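Notebook - fruit fly trap trials, October 2019

Day 5 of the second round and I have to write this down while I'm still excited about it. The vinegar traps with the narrow cone are pulling way ahead of everything else. Same shelf height, same jars, same amount of liquid, and the cone jars had 33 flies this morning against 20 in the ones with punched plastic wrap. In September we had the two styles nearly even, so something in the new setup is making a difference, and I think it's the cone opening. I cut these smaller. Last time I could push a pencil through and this time I can't.

Setup for anyone picking this up while I'm out: pint jars, 100 ml of bait in each, one drop of unscented dish soap, stirred gently so it doesn't foam. Foam is bad. The flies sit on it and walk right back out (I watched one do it for ages, very annoying, also kind of impressive). Jars go on the back shelf with the labels facing the wall so whoever does the counting doesn't know which bait is which until the tally is in.

Baits this round:
A - cider vinegar, straight
B - cider vinegar with a spoon of mashed banana
C - red wine, the cheap stuff left open overnight
D - water and soap only, as the blank

B is the favorite so far, but it's a pain to count. The banana breaks up and hides the flies, and you end up pouring it through a coffee filter and picking through the mush with tweezers. C started slow and then took off on day 3. I want to see if that holds with a fresh bottle. D caught one fly, which I'm calling an accident.

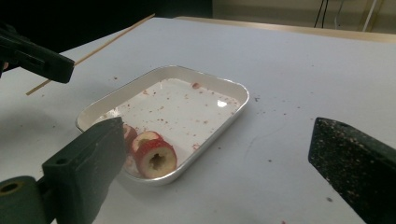 Second thing, drains. I finally did the tape test on the floor drain by the mop sink and I'm so glad I did, because we have two kinds of fly in this building and I'd been lumping them together. You dry the rim, put a strip of clear tape sticky side down across the drain, leave gaps so air still moves, and check it in the morning. What came up on the tape was fuzzy and moth-shaped with broad wings. Drain flies! They don't care about my vinegar at all, which explains the live ones still sitting on the wall above a full trap in the last round. I had that written up as a bait failure. Crossed it out.

So the drain gets its own treatment. Long brush first, all the way down past the strainer, then the Judent gel around the walls of the pipe, last thing in the evening so no water goes down on top of it. The slime is what they breed in. Pouring bleach down there mostly runs past it, and please don't do that anyway with gel in the pipe. Tape again after 5 nights.

Also tried the Pimby sticky cards near the window. They catch plenty, but they catch everything - gnats, a lacewing, my sleeve. Fine for telling us what's flying around, not much use for comparing baits. I'd keep one up by the potted plants, where I suspect fungus gnats are a third story altogether. Potting mix was soggy when I stuck a finger in. Let it dry out before anyone treats it.

The Hafþórsson light trap is still in its box. It needs the other plug.

Notes to self:
Cut the next cones in two sizes and measure the holes properly, with calipers, and write it on the jar lid.
Swap shelf positions halfway through. The left end is closer to the vent and I don't trust it.
Check the recycling bin for sticky cans before starting. Rinse them, lid on.
Ask the Bunia office how they store their returned bottles, they had the same problem last summer and got rid of it without spraying anything.
More coffee filters.

Round three starts when the drain is clean, not before. Otherwise I'm counting two problems in one jar again. Really want to see what the smaller cones do with bait B!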